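Paid participants wanted: household tasks with hand-held grippers
25/05/2025
By Lizeth Sánchez

Trotance is looking for people to carry out everyday household tasks with a pair of hand-held grippers. The recordings are used to teach robot arms to do the same tasks. No technical background is needed. If you can put away toys and toiletries, you can do this work.

The current round is called Ñahui. It covers tidying and sorting: taking things out of baskets and boxes, putting them back, moving soft items such as cloths and plush toys, and setting small packages upright. A second set of tasks, folding towels and small clothes, will be added if enough people sign up.

What you will do

You hold one gripper in each hand and work through a task card. Each card gives a starting layout and a goal, for example "take the soft toy out of the basket and place it on the floor to the right." You do the task, reset the items, and do it again. A session lasts 90 minutes with two breaks. Most people find the first half hour slow. Speed is not important to us. Steady movements and a clean release at the end of each grasp are what we check for.

Please do not use your bare fingers to help once a recording has started. If something falls over or rolls away, try to recover it with the grippers. Recoveries are useful and we keep them. If you can't reach it, say "stop" and start the card again.

You will work on the floor as well as at table height, so you should be comfortable kneeling or sitting on a hard floor. Mats are available. The grippers get heavy after a while and we would like you to say so before your wrists are sore.

Who can apply

Adults 18 and over who can read task cards in English and use both hands. Left-handed people are very welcome – we have too few of them. Glasses are fine. You can't take part if you have had a hand or wrist injury in the past 3 months. Participants from the April round may apply again, but they will be placed on tasks they have not done.

We also need two people who can work by remote control. In that role you sit at a desk at Planwood and drive a pair of robot arms with two small handles while watching a screen. Training for this takes a full day and is paid at the same rate. Previous experience with games, cranes or sewing machines may help but is not required.

Pay and hours

Participants receive $27 an hour, including training and breaks. Payment is by bank transfer at the end of each week. Parking at Planwood is free for participants, and bus fares are refunded if you keep the ticket. Sessions start at 9:00 and 1:30. You can book as few as 3 sessions or as many as 11 over the course of the round. We do not book more than one session per person per day.

What we record

The grippers carry cameras that point toward the fingers. Your hands and forearms will often be in view, and sometimes your voice is recorded. Faces are blurred if they appear. Take off rings and watches, and cover any tattoo on the hand or forearm that you don't want recorded. Recordings are stored under a number, not your name. You may withdraw at any time up to the end of the round and we will delete your sessions. You will still be paid for the hours you worked.

Our target for Ñahui is 1,053 accepted recordings. When we reach it, the round closes, and anyone with a booked session that has to be canceled will be paid for it in full.

How to apply

Write to Percy Huanca at the Trotance front desk, or leave your name and phone number on the sheet at the Planwood entrance. Tell us which hand you write with, which hours suit you, and whether you want the gripper work, the remote work, or either one. No resume is needed for the gripper work. For the remote work, please add a few lines on any job or hobby where you used hand controls.

You will be invited to a short trial of four task cards. The trial is paid, whether or not you are offered sessions afterward.

Recent notices
Trotance: part-time reviewer for gripper recordings
Vumine: evening technician, robot arm maintenance
Ñahui task cards: changes since April
Planwood: parking and entrance hours
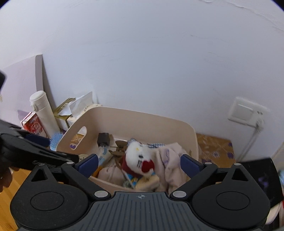
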